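Gripper comparison in simulation: first results

2021-12-06

The manipulation group has finished the first round of gripper trials for the Plalter arm. All runs were done in simulation. The aim was to choose between the two-finger parallel gripper we have used since March and the angular-finger Orevum model before any money is spent on mounting plates.

Both grippers were tested with the same arm model, the same controller gains and the same starting poses. Each was given 200 reach-and-close attempts on a set of blocks and cylinders, followed by a second batch in which the object pose was shifted between runs. Sajib Mollah wrote the scripts and kept the logs.

The parallel gripper closed on target more often in the fixed-pose batch. Its failures were nearly all on the larger cylinders, where the opening leaves little clearance on either side. The Orevum fingers were slower to close but held up better once the poses were shifted. The segments wrap to some degree, so a lateral error at the start of the close is partly taken up by the fingers themselves. 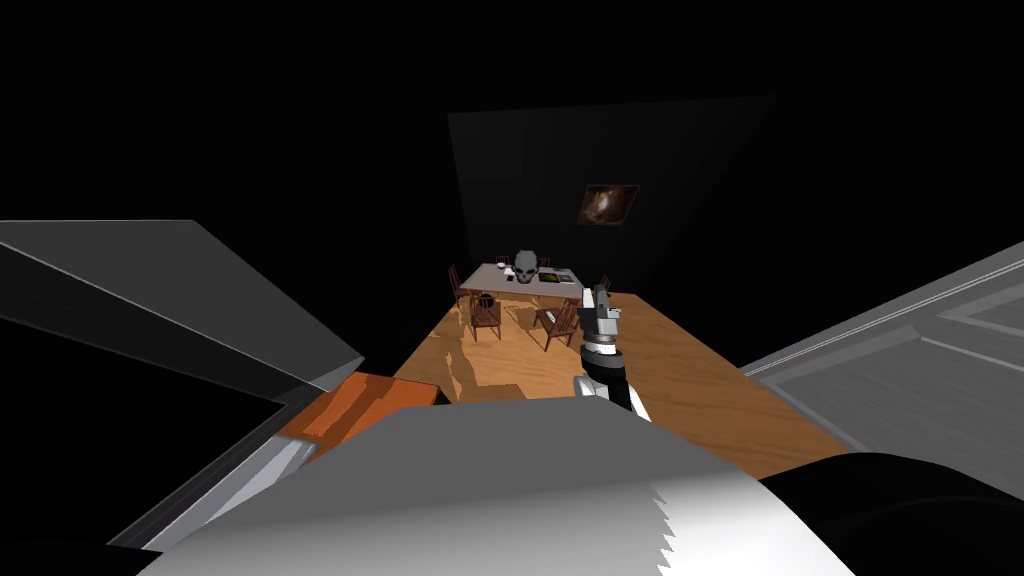
Camera placement turned out to matter as much as the choice of fingers. A viewpoint mounted low on the body, looking out along the forearm, gives a good line to the fingertips when the arm is extended. It gives a poor one when the elbow comes in, and the arm's own links then hide a large part of the work surface. We ran the same policy with a wrist view and with a body view. The wrist view did better for the last stage of the approach and worse for finding the object in the first place. The next round will use both and switch between them at a set distance.

The controller was the less interesting part. Position control at the default rate was adequate for free motion. Contact was another matter: with the stock gains the fingers chattered against hard objects, and 438 of the logged contacts had to be thrown out. Lowering the finger stiffness removed most of the chatter at the cost of a slightly longer settle time. The revised gains are in the Seneviratne branch, in the gripper config file. Please do not copy them into the arm config, where the units are different.

Two known problems remain. The collision meshes for the Orevum fingers are coarser than the visual meshes, so a grasp can look open on screen while the simulator reports contact. Use the contact log when the two disagree. There are also rendering artifacts on some curved surfaces when the viewpoint is very near the body. They have no effect on the physics, but they should be masked before any images are used for training.

The second round is set at 2000 attempts per gripper, run overnight on the Brenstead machines. Thin and flat objects will be added to the set. Anyone who wants a particular object included should send Sajib a mesh with mass and friction values filled in. Meshes without them will be returned.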